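About us

Tustbridge Textile Testing is an independent laboratory for carpets, curtains and upholstery fabrics. We measure wear, colour fastness, dimensional stability and behaviour under light, and we issue written reports that manufacturers, contractors and building owners can use when choosing or accepting goods.

The laboratory began as the quality department of the Eichhorn carpet mill. When the mill closed its weaving sheds, the department stayed in the same building and took on outside work. The first customers were former suppliers to the mill. Hotels, shipping lines and local authorities followed, and they now send us most of our samples.

What we test

Floor coverings make up 60 per cent of the work. Samples are conditioned before any measurement is made, then weighed, measured for thickness and put through the drum and castor chair tests. Change in appearance is graded by eye under a standard lamp by assessors working separately. If their grades differ by more than half a step, the sample is graded again the next day.

Curtain and drape fabrics are tested for shrinkage, seam strength and fading. Pleated goods are hung at full length during conditioning, as a folded sample gives a false reading for drop. We also check lining fabrics, which often fail earlier than the face cloth and are often left out of the specification.

Upholstery fabrics are tested for abrasion, pilling and seam slippage. Coated fabrics are flexed as well as rubbed. Fabric for use in vehicles or on ships should be marked as such on the order form, as a different set of methods applies.

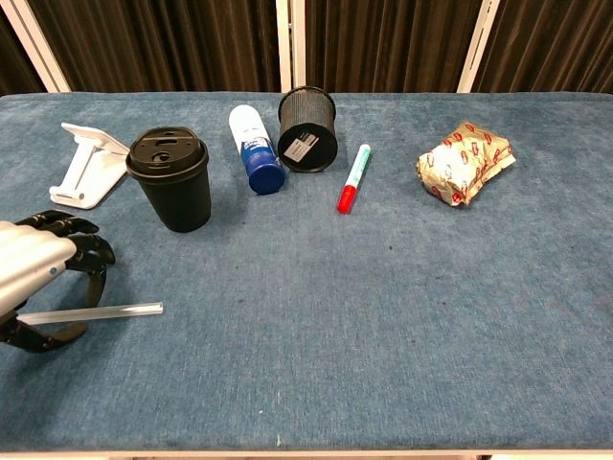 Reports are normally sent out 12 working days after the samples arrive. Each report gives the method, the conditioning period, the individual readings and the mean. Where a result lies close to a limit, the measurement uncertainty is printed next to it. We do not issue a summary page without the readings behind it.

Our sites

The main laboratory is in Tustbridge and carries out all mechanical testing. Light exposure work is done at Brastholm, where the lamps run day and night and have their own cooling supply. A small sample office in Loltska receives goods from mills in that region and sends them on twice a week. Samples left there are booked in on arrival at Tustbridge, so customers should allow for the transfer when planning delivery dates.

How we work

We do not sell fabric, finishes or cleaning products, and we take no commission from firms that do. Retained pieces from every sample are kept in the dark for 4 years and can be called up if a result is questioned. After that they are sent for fibre recovery.

Control fabrics are run alongside customer samples on all abrasion machines. Records of these controls are open to customers on request and go back 20 years. A shift in the control values stops the machine until the cause has been found, and any samples tested since the last good control are tested again at our cost.

Sending samples

Please send flat goods rolled, with the face outwards, and mark the direction of manufacture on the back. Carpet tiles should be packed flat. Cut pieces smaller than the size given on the order form cannot be tested in full, and we will contact you before starting.

The laboratory closes for stocktaking and calibration in the last part of December. Samples delivered during the closure are held in the goods store and conditioned when work starts again.

Page last revised 10th July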